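Open day at a robotics lab - what should I look at, and is the simulator part worth the wait?

Posted by Gwen_in_the_annex, April 2021

My son (he's 12 and thinks of nothing else) got us two spots at the Codora open day. I have zero background in any of this. The sign-up page lists a tour of the workshop, a talk by Yaroslav Horobets, and a "simulation demo" where you sit at a screen and watch the robot practice in a made-up place. The demo has its own line and only takes 18 people per session, and I've seen complaints that the wait is long.

So, for anyone who has been: is the demo worth standing in line for, or would we be better off spending the whole time with the real machines in the workshop? Also, can kids touch anything? And is there food, or should I pack sandwiches? He gets grumpy by noon and so do I.

Thanks in advance!

dockside_pete

Went a while back with my brother-in-law. Bring sandwiches. There was a coffee cart and it ran out of everything except tea. Parking is a pain too, use the lot behind Wason and walk over, it's free. I skipped the simulator thing, didn't feel like standing there to look at a computer when I've got one at home. The workshop was loud but good. Kids were allowed to press a button on one of the arms, that was about it as far as touching.

Rutilio Solís

I have to disagree with Pete on the simulator (sorry Pete!). I went to the last one with my niece and that was the part she talked about all the way home.

First the practical stuff. Get to the demo line before you do the workshop. Everybody goes straight to the workshop when the doors open because that's where the noise is, so the line for the screens is short for a good half hour. We waited nearly 40 minutes because we did it the other way around, and my niece ate all her snacks in that time. Lockers are by the front desk but you need a coin. The talk is fine for adults. It runs long, and there was a stretch on how the place got its funding where I saw more than one kid asleep on a coat. If your son is really into it he'll be OK, just sit near the aisle.

Now the demo. I went in expecting something like a video game and it's slower than that. The person running ours (I never caught her name, she was great with the kids) explained that before a robot is let loose on real things they have it practice in a computer-built place, over and over. She told us they had done 1,221 practice runs in the one we saw, and a boy behind me asked who had to sit and watch them all. She laughed and said parts of it got watched at lunch.

Our group got the backyard. I'd figured it would be a kitchen or a warehouse, so that surprised me, but she said outdoor places make a nice change and they have quite a few of them loaded up. You get two kinds of view. One is from close in, looking down past the robot's own fingers, and the other is a normal look at the yard, the way you'd see it standing there. My niece liked the finger one best because you have to work out where you are from nothing but the ground. I liked the yard, mainly because I want that woven sofa.

Patio from the hand, then patio with the grill: 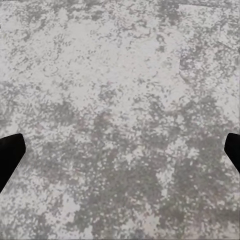
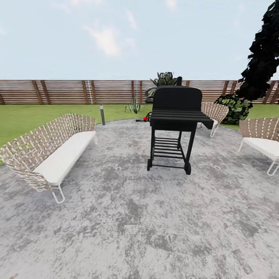
They also let the kids call out what they thought it should try next, and she'd tell them whether it was a sensible idea or a terrible one. Lots of terrible ones. Mine wanted it to jump the fence. Ask questions if your son is shy about it, because she gave much longer answers to the parents who asked than to the ones standing at the back with their phones. I asked how long it takes to build one of these yards and got a really good five minutes on it - a lot of fiddling with how the ground looks, apparently, which I'd never have thought of.

On food, Pete's right, pack your own. There's a bench outside near the Zavala building with some shade. And wear decent shoes, the workshop floor is hard and there's nowhere to sit in there.

If you can only do two of the three things, I'd do the demo first and then the workshop, and let the talk go. Have fun, tell us how it went!

Gwen_in_the_annex

This is so helpful, thank you both. Demo first, sandwiches, coin for the locker. He has already started a list of questions and it's on its second page, so I feel for whoever is running the screens that day.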